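Bin Picking, Week 9

Thursday, May 28, 2020

I signed up for the robotics project course because the other option was technical writing, and I already thought I could write. So now I spend my evenings worrying about blocks.

The job sounds easy enough when you say it to your parents. Green blocks, red blocks, a metal bin, a robot arm. Get the blocks out of one bin and into the other. Our team is called Fenirby, a name we settled on in December and have regretted at every meeting since. There are 4 of us, and we agree on almost nothing except lunch.
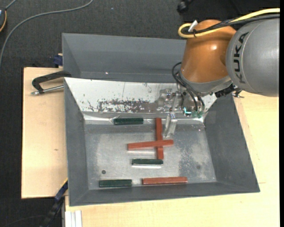 My share is the code that picks which block to go for first. I named it Jorum. It has a strong preference for whatever is lying right up against a wall, where the fingers have the least room, and I've rewritten the scoring twice without changing its mind. Crossed blocks are the other headache. Grab the bottom one and you've invented a seesaw.

Ross Munro, who does our grasp planning, wants to nudge the pile apart before trying anything. I said that was cheating. Then I read the rules again (all 467 lines, thank you) and nudging is fine, so I owe him a coffee.

We need over 60 clean picks in a row for the final demo. Our best run so far is 9. Tomorrow I'm throwing out the wall scoring and starting over.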